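The Clear Worktop Can Wait

Every few months somebody tells me to clear my worktop. The latest was the new Likberg kitchen brochure, which promises "4,000 hours of calm" and shows a lemon. I have read it twice and I still don't know where these people keep their toaster. 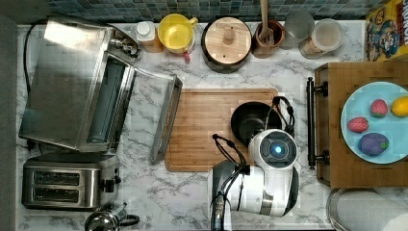 Toaster, oven and mugs, all out on the marble-patterned top.

The theory, as Luminița Matei set it out in her Kalonmont talk last December, is that anything you can see is a small demand on your attention. Perhaps. I find a cupboard door makes a bigger one. I once lived for a year with everything put away, and spent it on my knees looking for the lid of something.

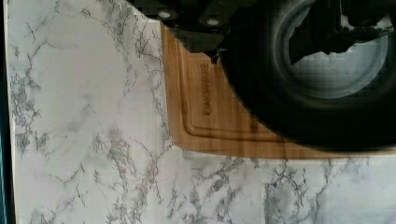
What I would defend is the chopping board left out for good. A heavy one, with a groove round it for the juice, earns its space several times a day. Put it on its edge behind the bread bin and you will end up cutting tomatoes on a plate – I did, for months.

My neighbour Elias Sleiman went the other way and paid 2,463 pounds for a Garnetti "appliance garage", a cupboard with a shutter. The shutter stays up. He has bought himself a worktop with a roof. 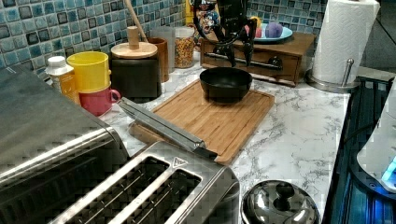 What about the crumbs?

Crumbs are the best argument against me, and I grant it. Wiping round a toaster is dull work and I don't do it as often as I should. But cereal is another matter. Ours went into a high cupboard for a while and the children climbed for it, so I am all for a clear tub with a lid, down on the counter by the cups, where anyone can see how much is left.
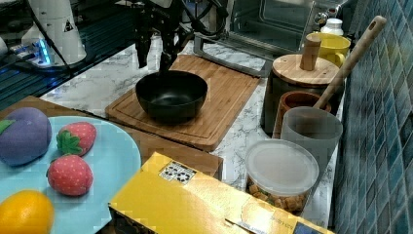
Storage firms do well out of our guilt. Dwivedi will sell you a set of 30 matching jars, and then you need a shelf for them. I'd sooner stand a long wooden spoon in a cup and leave it there, next to a yellow mug that matches nothing. If that costs me some calm, I haven't missed it yet.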